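Old office desktop with 128 GB drive: worth fixing up or should I let it go?

Reading time: 5 minutes

Posted by Seija Kiiskinen

I have a tower PC that came out of my old workplace when they closed the Kudley branch. I paid 2 dollars for it at the clear-out sale, so I'm not out much either way. It has been under my desk for a few years and I use it for email, household bills and scanning old family letters. It has a 128 GB drive and that drive is now almost full. The computer takes a long time to start and sometimes it freezes when I have the scanner software and a browser open together.

The repair shop in Tirkby gave me a quote of 207 dollars to put in a bigger drive, add memory, clean it and move everything over. That seems like a lot for a machine this old. My neighbor says to throw it out and buy a laptop. I would like to keep it if I can, mostly because the scanner is old too and I'm not sure it will work with anything newer.

I have never opened a computer before. Is it something a careful person can do at a kitchen table, or should I pay the shop? Also, does it matter which I do first, the drive or the memory?

Posted by Winov

You can do it yourself. Both jobs are easy on most office towers, and the parts will cost a good deal less than the quote. Most of what the shop is charging you for is labor.

Before you touch anything, copy the letters and the bills to an external drive. Check that the copies open. I mean open a few of them, from different folders, on a different computer if you can borrow one.

Then shut down, unplug the power cord and everything else, and hold the power button in for a few seconds. Lay the tower on its side on a hard surface, with the removable panel facing up. On most of them that is the left panel when you look at the front. It will be held by a couple of screws at the back or by a latch.

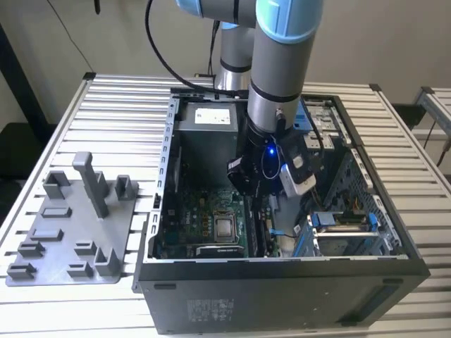
Side panel off, power supply at upper left, processor in the middle of the board with the memory slots to its right.

Yours may be arranged differently but the parts will be the same. Don't open the power supply, ever. Leave the processor alone too. You only need to deal with the memory slots and the drive.

Touch bare metal on the case before you handle a memory stick, and hold the stick by its edges. There is a notch in the bottom edge so it only goes in one way. Push down until the clips at the ends close. It takes more force than most people expect.

Find out what type of memory you have before you buy. The model number is usually on a sticker on the outside of the case. Put that into a search along with the word "memory" and you will get the type and the most it can hold. Different types do not fit each other's slots.

As for the order, I would do the memory first. It takes five minutes, and if the freezing stops you will know that was the cause. Do the drive afterward. If yours is a spinning hard drive, replacing it with a solid state drive will fix the slow start more than anything else. If it is already solid state, you are just short of space and a bigger one will sort that out.

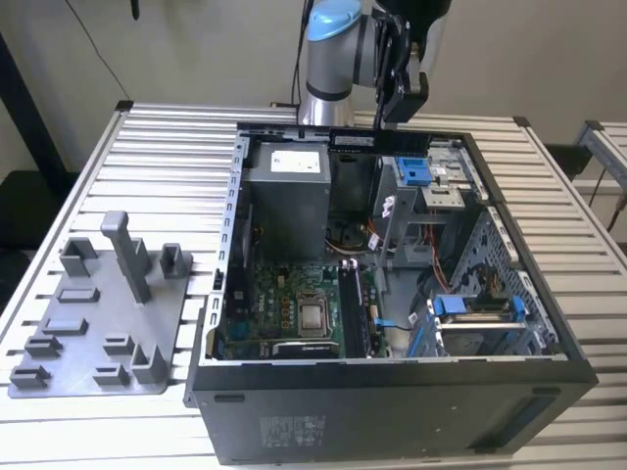
Tower on its side with the inside facing up. Leave yourself room on the left and at the back.

For moving everything over, you can connect the new drive with a USB adapter and copy the old one across with cloning software. Many drives come with a free program for it. Let it run overnight. Keep the old drive in a drawer for a month or two after the swap, and don't erase it until you're sure nothing is missing.

Posted by Heiskanen

Just get a laptop. Those old towers use a lot of power and the fans are loud.

If you do keep it, blow the dust out while it's open. Mine was packed solid and it was over 5 years before I looked. Do it outside. Hold the fan blades still with a finger so they don't spin.

Also check the scanner maker's site for a newer driver. I thought mine was finished and there was one listed from last May.

Contact the moderators | Copyright the site and its posters | Back to top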